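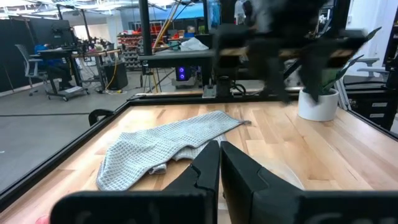
A gray-blue towel with a waffle pattern, loosely folded on a butcher-block top.

Apr 23, 2018
By Gwion Wogan

A waffle towel is harder to fold neatly than a flat one. The grid is woven in, so the cloth has raised ridges and sunken cells, and two layers laid together catch on each other before the edges line up. Pull one corner to correct it and the layer underneath follows.

Lorenz Fankhauser, who tests household linen for Haslinger, folds on a bare wooden surface. Butcher block gives the cloth a little grip – enough to hold one edge while the other is brought over. On a polished top the whole towel slides.

His method takes two folds. Lay the towel out with the long side facing you and smooth it from the center with the flat of the hand. Match the short edges, press, then fold once more in the same direction. A fold that starts off the grain shows up as a long diagonal edge ending in a point. Open it and start again; tugging only stretches the weave.

Washing matters as well. In January he put 3 towels through 50 cycles each. The cells tightened and the hems drew in, leaving corners that no longer met. He now trims his folds to the hem line and ignores the corners.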